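I Do Not Want to Be Called a Seeker

When I moved to Munedville, I visited 4 congregations before I chose one. In each of them somebody asked me, with a kind smile, if I was "a seeker." I understood the word from the dictionary, but it took me several years to understand why it made me uncomfortable.

A seeker is a person who has not found. When a church gives you this name, it says that you stand at the door and the others are inside. I was baptized as a baby, I have fasted every year since I was a child, and my grandmother taught me the psalms before I could read. Still, for six months I was a seeker, and I got a welcome folder with a pencil in it.

My friend Abrehet Demissie had the same experience when she came from Admasu. She told me that she felt like a guest in the house of her own father. I think she is right, and I also think that the people who greeted her would be sad to hear it.
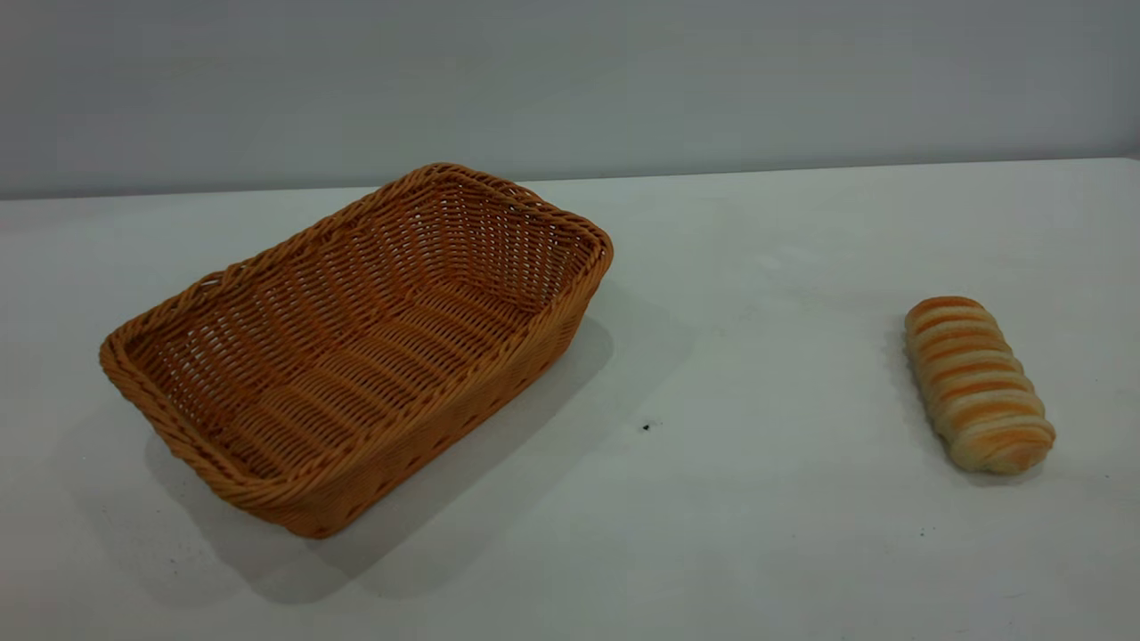
The other side has a good argument, and I want to be fair to it. Saqib Pirzada, who grew up in a Muslim family and now studies theology, likes the word very much. For him it is honest. He says that every believer should stay a seeker until death, and that a faith without questions becomes a habit. I agree with almost all of this. But Saqib chose the word for himself. In the welcome folder, somebody else chooses it for you.

There is a big difference between a name we take and a name we receive from a stranger. The first one can be a prayer. The second one is often only a way to sort people – members here, visitors there, and seekers somewhere in between.

I do not ask churches to stop welcoming newcomers. I only ask them to wait a little with the label. Ask me my name. Ask where I learned to pray, and who taught me. If after that conversation you still want to call me a seeker, please tell me that you are one too, and we can sit in the same row.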